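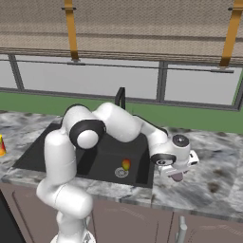
What is a near miss, and does a small firm have to write it down?

A near miss is something that went wrong at work and could have hurt a person, but did not. Most near misses do not have to be reported to anyone outside the firm, though certain dangerous occurrences do, and an employer is expected to know which is which. Keeping a written record of all of them is the simplest way to make sure the serious ones are spotted.

VELTHAM OPENS NEAR-MISS REPORTING SERVICE TO SMALL EMPLOYERS

Stondholm – Workplace safety firm Veltham has opened its near-miss reporting service, Mivik, to any employer with fewer than 30 staff. The service has been on trial at workshops, depots and food businesses in and near Stondholm and is now available across the region. Sign-up starts in February.

Mivik gives staff three ways to report a near miss. They can fill in a postcard-sized form and drop it in a locked box, leave a message on a phone line, or use a web page that opens without a password. All three ask for the same details: where it happened, when, what the person saw, and whether anything was done about it at the time. Giving a name is optional.

Reports are read by a Veltham adviser by the end of the next working day. The adviser gives each one a grade, writes two or three lines on what the employer should look at, and sends it to the person at the firm who has been named as the contact. If a report describes something that may need to be notified to the authorities, the adviser telephones the contact the same day. The duty to notify stays with the employer.

During the trial, which ran for 18 months, the firms taking part sent in 674 reports. The largest group concerned slips and trips, mostly trailing leads, wet floors near doors and pallets left in walkways. The second largest was vehicles moving close to people on foot. After that came items falling from shelves and racking, then hand tools, then a mixed group that included blocked fire exits, missing machine guards and a gas bottle left standing loose in a van.

Benedek Kerekes, head of small business services at Veltham, said: "Accident books are well understood. Most firms have one and most people know where it is kept. Near misses tend to get talked about at break and then forgotten. We wanted a form short enough to fill in standing up, and a reply that comes back while people still remember what happened."

He said the first version of the form had been too long. It asked for the cause of the event and for the reporter's view on how to prevent it, and many forms came back with those boxes empty. Both were taken off after the first few weeks. Causes are now looked into by the contact at the firm, with help from the adviser where it is wanted.

Changes made at Caron

One of the firms in the trial was Caron, a joinery workshop on the eastern side of Stondholm that makes staircases and fitted cupboards. Caron employs 18 people over two shifts and had kept an accident book for many years, with a near-miss page at the back which was blank.

In the first month staff reported several events at the loading door. Drivers were backing up to the door while people were using it as a short cut to the car park. The door had a painted walkway on the inside, but the paint stopped at the threshold. Caron has since put a barrier across the short cut, moved the bin store so that the other route is clear, and asked its two regular hauliers to sound the horn before reversing. Deliveries booked before 7.30am have been moved to later in the morning, after the early shift has started.

Reports from the finishing room led to a smaller change. Rags used with oil finishes were being put in an open bin next to a heater. They now go into a lidded metal bin outside the door, which is emptied at the end of each shift.

A third group of reports, about the height of a stack of sheet timber, is still being dealt with. The rack that Caron wants is on order, and until it arrives the stack is limited to shoulder height and marked with tape on the wall behind. 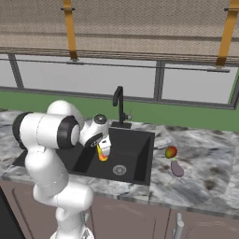

Apolline Arnaud wrote to Veltham during the trial to say that her staff had been slow to use the box and that she doubted the reports would keep coming once the novelty had gone. Small firms are short of time, she wrote, and people will stop filling in cards if they cannot see what became of the last one. She asked for the outcome of each report to be put somewhere everyone could read it.

Veltham has acted on that request. Each firm now receives a one-page sheet at the start of the month, meant for the noticeboard, which lists the reports received and what has been done about each. Items still open stay on the sheet until the contact closes them. Names are never shown, and in very small teams the adviser can leave out the time and place if these would point to one person.

Kerekes said the sheet had made a difference to the number of reports at some firms and none at others. "There were places where it was pinned up behind a coat," he said. "We now ask the contact where it is going to hang before we send the first one."

What employers receive

Firms that join will be sent a starter pack with a lockable box, a pad of report cards, a poster giving the phone line and web address, and a short guide for the contact. The cards are printed in English, with Polish, Romanian and Portuguese versions supplied on request. The phone line takes messages in any language and these are translated before they are graded.

An adviser visits once at the start. The visit takes a morning or an afternoon and includes a walk round the premises, a talk of no more than 20 minutes with staff, and a meeting with the contact and a deputy. Night shifts and weekend crews can have the talk at the start of their own shift, including on a Sunday.

There is a second visit after six months, when the adviser goes through the closed reports with the contact and checks that the changes made are still in place. Firms can ask for further visits, which are charged separately.

The service costs £33 a month for each site, with no joining fee. There is no minimum term, and a firm that leaves keeps its records as a printed file and as a spreadsheet. Firms with more than one site can have a joint monthly sheet or a separate one for each.

Mivik does not replace a risk assessment, an accident book or the legal duty to report certain injuries and dangerous occurrences. It is also unsuitable for emergencies – the phone line is a message service and is not answered live. The poster says so in large type, along with a space for the firm to write in the names of its first aiders.

Agency workers, apprentices and visiting contractors may all use the box. Veltham advises firms to mention it at induction, and the guide includes a paragraph that can be read out. It also recommends that firms agree in writing that no one will be disciplined for making a report in good faith. A model wording is supplied.

Reports are kept for three years and then destroyed unless the employer asks for them to be held longer. Veltham will publish a summary of common themes each year, with firms' names left out unless they agree to be included.

How to join

Employers can register on the Veltham website or by calling the Stondholm office between 8.30am and 5pm on weekdays. Starter visits are booked in the order that firms register, and places in the first month are limited by the number of advisers available. Firms that took part in the trial do not need to register again and can go on using their present boxes and cards. The old longer cards should be returned or thrown away.

Two open afternoons will be held at the Stondholm office for employers who would like to see the cards and the monthly sheet before deciding. Dates will be put on the website. There is level access and parking at the rear.

Notes to editors

Veltham provides safety advice, training and site visits to employers with small and medium-sized workforces.

Benedek Kerekes is available for interview. Visits to Caron can be arranged through the press desk with two working days' notice. Visitors to the workshop will need flat, closed shoes, and eye and ear protection will be lent on arrival.

Copies of the report card and a blank monthly sheet can be supplied on request.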